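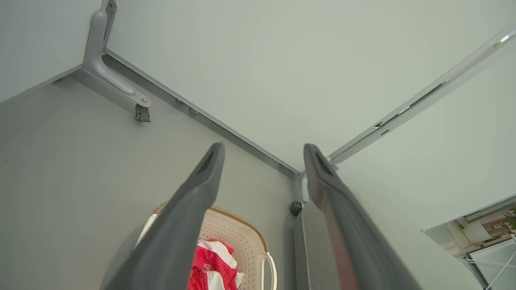
The good basket, with the first of the reds in it.

January 2020
by Kanako Hattori

Saturday, and I have done so much laundry that my fingers have gone wrinkly, and I am in the best mood! I meant to write about the game first but I'm going to write about the basket, because I've been wanting a decent laundry basket since we moved to Terville and now there is one, and I keep walking past it just to look.

It's the cream plastic kind with little holes all over the sides, and it has a brown woven-looking rim around the top that makes it seem a bit more grown up than it is. I found it at the secondhand place behind the station for 1000 yen. I'd gone in for a lampshade. The lampshade was awful, and the basket was sitting under it with a stack of placemats inside, and I carried it home on the bus on my knees with my groceries in it (leeks, tofu, a bag of mikan, the big soy sauce). A lady across the aisle asked where I got it! So it isn't only me.

The old one was the blue hamper with the split down the side, the one that used to grab the sleeve of my gray cardigan every single time. It can go and live in the shed and hold the hose.

Anyway, the shirts. I said I'd take my turn with the Vurunden wash this month, which I forgot I'd said until Takeshi rang the bell last night with two bags and a very cheerful face. Red and white, red and white, red and white. They played at Shibata on Thursday evening in the kind of rain that goes sideways, and lost, and from what he told me they had a wonderful time doing it. Somebody slid the whole length of the goal area on his stomach. I believe it, going by what was on the fronts.

I didn't want all of that going through the machine at once, so after breakfast I tipped the bags out in the big room and spread things over the sofa to see what I was dealing with. I love this part. Everything out where I can see it, coffee on the windowsill, radio on. You find out so much about people from how they take off a shirt. Half of them come to you inside out with one arm still tucked in, and a few are folded, folded! with mud all down them. 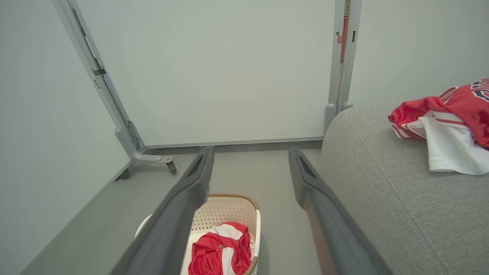

HOME > WASHING DAY

My system, such as it is. The worst ones go in the tub first with cold water and a scoop of Pevusar, and I leave them alone. I used to go in after ten minutes and start scrubbing because I can't stand waiting, and all that ever did was push the dirt in further. My mother would leave them overnight. I did 75 minutes by the kitchen timer, and in the meantime I did the towels, and changed the bed, and ate two mikan standing up.

The red is what worries me. Red with white stripes is a terrible thing to ask a person to wash! You want it hot for the white and you want it cold for the red, and you can't have both, so I go cold and take my chances. One of those color-catcher sheets goes in too. The first load it came out pink as a ham, which gave me a fright, but I held the stripes up at the window and they looked fine to me. I'll look again in the morning in proper light.

I also did pockets, which football shirts don't have, but the shorts do, and the shorts gave me a hair tie, a bus ticket, eight yen in ones and fives, and half a throat lozenge in its paper. The money is in the saucer by the phone. The lozenge I did not save.

One thing I'm very pleased with is that the basket fits over the drain in the bathroom. I didn't plan it. I put it down there so I could wring things straight into it and the water just ran out through the holes, and I stood there with a sleeve in my hands, laughing. With the hamper I'd have been mopping the hall until lunch. It slides along the floor nicely as well, if you hook a hand in the end and pull, and you can get right in from above with both hands and grab a heap of shirt without scraping your wrists on anything.

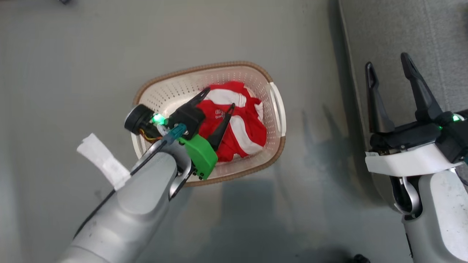

I should say I've gone back and forth about folding for years and today I think I settled it. Jerseys don't want to be folded the way a cotton shirt does. They're slippery and they open themselves up again the moment you turn your back. What works is laying it face down, sleeves in, sides in to the middle, and then rolling from the bottom up to the collar, fairly tight. It makes a fat little sausage with the collar on the outside, and you can stand them up in a row. I did the first few on the arm of the sofa, which is round and hopeless for it, and then moved to the table and went like the wind.

Kazuhiro called in the middle of that to ask if we still had his umbrella (yes, it's behind the door, it has been behind the door since before New Year). I had him on speaker and told him all about the rolling and he was very patient. He says at his work they pack that way for trips and there's a video of it. I told him I'd got there on my own, thank you!

Lunch was late, rice with the leftover pumpkin and an egg on it. Then the whites. I'd kept them back from everything else because of the ham-pink business, and I ran them by themselves on the short cycle, and I have to say a plain white thing coming out properly clean is as good as any red one. It had stopped raining by then and I opened the window in the big room for a while, though it was freezing. I like the room to smell of outside on a washing day. I put my coat on over my apron and carried on.
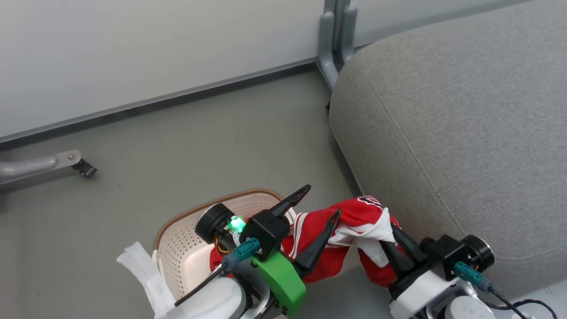 By four I had the drying rack full and the shower rail full, and the backs of both kitchen chairs. I know it would be quicker at the laundromat. Takeshi says so every time, he says the big dryers on the corner would do the lot while I had a cup of tea. But then I'd be sitting on one of those orange chairs watching a door go around, and today I got to potter. I swept under the sofa, which was overdue. I found the lid to the green teapot!!! I'd given up on that lid. I'd been using a saucer.

Sat down finally with the notebook I keep for the water meter and wrote it in before I forgot, 182 this morning. I want to see what a whole team does to it by the end of the month. I have a feeling I won't enjoy the answer but I'm curious all the same.

Tomorrow: look at the stripes by daylight. Sew the cuff that's coming down, the red thread is in the biscuit tin. Return umbrella. Ask at the secondhand place if they ever get a second basket, because if I had two I could keep one for clean, and I've already decided where it would go, between the bathroom door and the shelf with the iron. Feet up now. There's a soup on and the windows have all steamed over from the drying.

3 comments

Takeshi Oshima
You are a hero. I did say the bags were bad! For the record it was the whole penalty box and he got up and bowed. I can come by for the shirts after work on Monday if they're dry by then, no rush if they aren't.

Shigeru Maruyama
We soak ours with the collar fastened to stop it going wavy. Might be worth trying on the next lot. My wife wants to know if the handles on your basket are comfortable when it's full of wet things, ours cut into her fingers.

Mark Anthony Mercado
Tried the rolling this evening with my kids' gym stuff and got the entire drawer to close for the first time since summer. Sausages in a row, exactly like you said. Congratulations on the teapot lid!

Write to Kanako: use the form on the contact page | © Kanako Hattori, words and pictures | Back to top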